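정리수납 게시판 > 수납법 이야기
인쇄하기 | 이메일로 보내기

제목: Hava 정리법, 돈 내고 들을 가치가 있나요?

글쓴이: Tania Gamage | 오전 9:10

요즘 여기저기서 Hava 정리법 얘기가 나와서 무료 공개분만 먼저 봤습니다. 요지는 간단해요. 집 안의 잔물건을 전부 한곳에 쏟아 놓고, 종류별로 얕은 쟁반에 옮기고, 쟁반 단위로 서랍에 넣으면 다시는 안 어질러진다는 겁니다. '다시는'이라는 말에서 벌써 좀 걸렸습니다.

수강생의 100%가 석 달 뒤에도 정리 상태를 유지했다는데, 누구를 어떻게 조사했는지는 아무리 찾아도 없습니다. 중간에 그만둔 사람은 처음부터 빠진 숫자 아닐까요? 후기도 읽어 보면 다들 정리한 그날 밤에 쓴 글이에요. 그날 밤에는 저희 집도 깨끗합니다.

게다가 강의 뒤쪽으로 가면 Zameck 칸막이를 사라는 얘기가 계속 나온다고 들었습니다. 그럼 정리법을 파는 건지 칸막이를 파는 건지 모르겠네요. 얕은 회색 쟁반에 조그만 빨간 것 두 개, 이런 식으로 담아 두면 누가 해도 깔끔해 보이죠. 문제는 단추, 건전지, 영수증, 어디 건지 모르는 나사가 한꺼번에 들어올 때입니다.

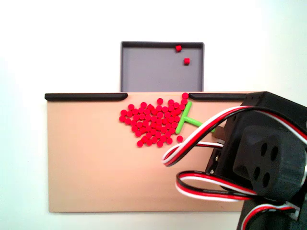
Blagoje Kadrić: 저는 끝까지 들었는데 그렇게까지 나쁘지는 않았습니다. 칸막이 얘기는 후반부 강의 하나에만 나오고, 안 사도 된다고 분명히 말합니다. 과자 상자 뚜껑으로 해도 된다고요. 100%는 저도 안 믿습니다만, 그 숫자 하나로 내용 전체를 버리는 건 좀 아깝지 않나 싶네요. 저희 집 현관 서랍은 아직 멀쩡합니다.

└ Tania Gamage: 아직이 얼마 동안인지가 궁금합니다. 그리고 현관 서랍 하나면 강의 없이도 되지 않나요?

└ Blagoje Kadrić: 1월부터요. 강의 없이도 되는 사람이면 저도 안 들었겠죠.

Hajar Erraji | 오전 11:25

저는 Tania 님 쪽에 가깝습니다. 종류별로 나누라는 말이 제일 의심스러워요. 손톱깎이랑 체온계는 종류가 다르지만 저희 집에서는 늘 같이 찾습니다. 쓰는 자리 기준으로 두면 되는 걸 왜 굳이 종류로 나누나요. 강사 집에는 애가 없다는 데 한 표 겁니다.

이름표도 그래요. Jendex 이름표 붙이라고 해서 열아홉 칸에 다 붙였는데, 식구들은 읽지도 않고 아무 데나 넣습니다. 결국 '기타' 칸만 넘칩니다. 떼어 내려니 끈끈이가 남아서 그게 더 일이었고요.

└ Engelbert Koller: 아무 데나 넣는 건 이름표 잘못이 아니고 칸이 너무 많아서 그런 것 같은데요. 열아홉 칸을 누가 외웁니까. 저희는 3칸으로 줄였습니다. 자주 씀, 가끔 씀, 모르겠음.

└ Hajar Erraji: '모르겠음'이면 저희 집 '기타'랑 똑같잖아요. 이름만 다르네요.

└ Engelbert Koller: 그건 그렇네요. 그래도 뒤질 데가 한 군데니까 저는 편합니다.

전부 쏟아 놓고 시작하라는 단계도 같이 얘기해 봤으면 합니다. 같은 물건끼리만 수북하면 사실 나눌 것도 없고, 쏟는 의미도 별로 없습니다.

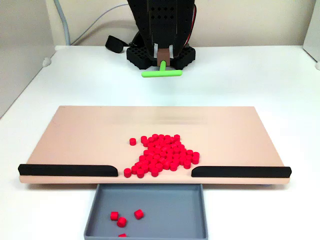

Marisa Bassi 씀 | 오후 2:40 | 답글

쏟는 단계 때문에 저는 중간에 포기했습니다. 거실에 다 쏟고 나니 저녁 준비할 시간이더라고요. 절반은 봉투에 도로 쓸어 담았고 그 봉투가 지금도 베란다에 있습니다. 강의에서는 '하루를 비우세요'라고 하는데 하루를 비울 수 있는 사람이 왜 서랍이 엉망이겠어요.

비용도 한번 따져 보세요. 저는 Ekanayake 매장에서 쟁반이랑 칸막이를 거의 240유로어치 샀습니다. 물론 제가 혹해서 산 거지만, 공개 강의만 보면 돈 드는 얘기가 쏙 빠져 있습니다. 그 쟁반들을 넣어 둘 자리가 없어서 수납장을 또 볼 뻔했고요.

└ Blagoje Kadrić: 240이면 강의랑 상관없이 많이 사신 것 같습니다. 하루에 서랍 하나씩만 쏟는 방법도 중간에 나오는데 거기까지 보셨는지요.

└ Marisa Bassi: 못 봤습니다. 그렇게 중요한 얘기면 첫 강의에 넣었어야죠.

└ Tania Gamage: 하루에 서랍 하나면 저희 어머니가 평생 하시던 방법인데요. 일단 결제는 안 하는 걸로 하고, 부엌 서랍 하나만 해 보겠습니다. 혹시 여름 지나서도 유지되는 분 있으면 '다음 날' 사진 말고 그때 사진으로 올려 주세요. 그건 믿겠습니다.

└ Hajar Erraji: 저희 집 '기타' 칸 사진은 지금도 올릴 수 있습니다.

문의: 게시판 운영팀 | © 정리수납 게시판 | 맨 위로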